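Resetting the Plomdale Airway Trainer Between Student Groups

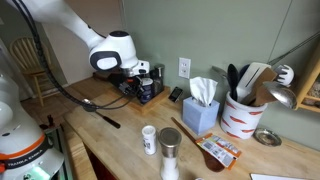
How long does a full reset take?
Allow 14 minutes per manikin, or 8 if the lungs stay in.

1. Turn off the compressor and vent the line.
2. Remove the face skin and wipe it with mild soap and water.
3. Replace both lung bags after every 24 intubations.
4. Reseat the jaw springs.
5. Give three test breaths with the bag mask and check for equal chest rise.
6. Log the reset in Lernance.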